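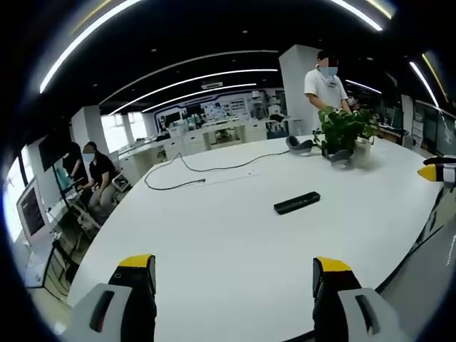

Tidying a table the way a gripper would

I spend my working days on a project called Kokard, where we walk around with hand-held grippers and record ourselves doing ordinary chores so that a robot arm can learn them afterward. Put the cup on the saucer, move the remote, coil the cable. After a September of doing almost nothing else, I noticed that my own kitchen counter at home had gotten a lot better. Two fingers and one hand will teach you a few things about housework! So these are the tips I took home, with some of our results mixed in for the people who like that sort of thing (I do).

Clear the flat stuff from the edge

Flat black things on a shiny white table are our worst objects. Remotes, power banks, phones. The fingers come down on either side, the thing skids, and you end up chasing it. We tried two ways of teaching it. In one set we picked the object up straight from above, and in the other we slid it to the table edge first and pinched it where it hung over. Straight from above, the trained arm managed 60 pickups in 100 tries. With the slide it managed 90. Same arm, same table, same number of recordings.

At home this works for coins, playing cards, baking sheets, a sheet of sandpaper on the workbench, anything you usually scrabble at with your fingernails. Slide it off the edge into your other hand. My mother-in-law has been doing this with crumbs her entire life and was not impressed by my numbers.

Cables: find the plug first

I used to grab a cable by the middle and pull, and so did everyone on our team, and the recordings were a mess – a loop going one way, the plug dragging along behind and catching on whatever it met. Elvira Benavides, who runs our cable sessions, had us start over with one rule: go to the loose plug, pick that up, and work back toward the other end. The arm did better with those recordings, and it needed fewer of them.

So, for your drawer of chargers: plug end in your left hand, then lay the loops over it, each about as long as your forearm. Don't wind it tight around your fist. Finish with a bit of string or a bread tie. If the far end is still attached to something behind the furniture, unplug it before you start, or you'll be back to pulling.

Potted plants go by the pot

Leaves are awful for a gripper. They bend, they hide the rim, and from the camera's side a bushy plant is mostly a green cloud. In our first batch people reached in under the leaves from all directions and the arm learned to dither. It would come in, stop, back off, come in again. The second time we agreed to come in low, on the pot itself, always from the side with the fewest leaves. Much calmer!

For your windowsill: turn the plant until you find the thin side, go in low, and take the weight at the bottom with your other hand if it's a big one. Move everything else out of the way before you lift. I skipped that step with a basil from Mulia (our corner grocery) and I was picking soil out of the toaster for a week.

Slow hands, one pace

This one surprised me. We had a stack of quick recordings and a stack of slow ones, and I was sure the quick ones would be more useful, being more like real life. The slow, even ones won easily. What hurt most was changing speed halfway – rushing to the object and then fiddling over it.

I now put away dishes at one steady pace and I chip fewer glasses. It takes maybe a minute longer. I haven't timed it.

Do one kind of thing at a time

We record in blocks of 30 tries, all of one task, then have a drink of water and switch. You get into a groove. At home I do all the lids, then all the jars, then the cutlery, and I don't wander off with a screwdriver that belongs in the garage.

A few small ones

Rubber tips beat a strong squeeze. If a jar won't open, put a wide rubber band around the lid before you call for help.

Wipe a glossy table dry before you sort small parts on it, and put down a dish towel if they still slide.

Next month we start on drawers at the Mandulcombe workshop, and Escobar (the cat) has been helping me practice on the sock drawer.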